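Product Review: Plodine Deep Storage Bin, Gray Metal

The Plodine deep bin was added to our equipment list in May, following a request from staff for an open container able to hold mixed household articles at bench height. It replaced a Fluvero plastic tub of similar footprint. This review records our findings for other departments that may be considering the same purchase.

The bin measures 677 mm along its longer side and was supplied by Hoarau in a single carton. No assembly is required. The walls slope and the corners are closed cleanly, with no sharp edges found on inspection. It sits level on a wooden work surface and does not shift when items are dropped in or pulled out. Staff who had used the Fluvero tub remarked on this at once.

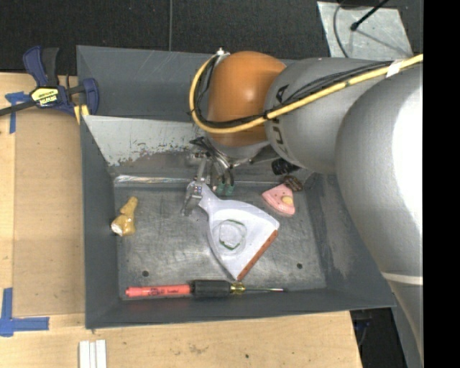
Contents have varied widely over the trial period: dustpans, toys, small kitchen articles and packaging samples have all been kept in it loose. Flat items are the hardest to retrieve. A dustpan lying on the floor of the bin is best picked up by the handle, as the front edge gives little to hold. Toys and other rounded articles present no such difficulty.

The finish is the weakest point. The gray floor shows scratches after ordinary use – a matter of appearance only, as we have found no effect on strength. Departments that require a presentable surface should order the fitted liner, although we have not tested it. The walls are also deep enough that shorter users must lean over the rim, and a lower bench is advised for them.

Noise should be noted. Hard objects set down on bare metal can be heard across the room, and the supplier offers no pad to reduce this. The Bollent bin we examined for comparison was quieter, but its sides bowed under a full load and we do not recommend it for heavy articles.

Cleaning is simple. A damp cloth is sufficient for the walls, and crumbs or dust may be tipped out by 2 people, one at each end. The bin is too awkward for one person to turn over safely.

The unit is recommended for general storage and sorting, with the reservations stated above. Hoarau lists it under catalog number 384.

Reviewed 17th July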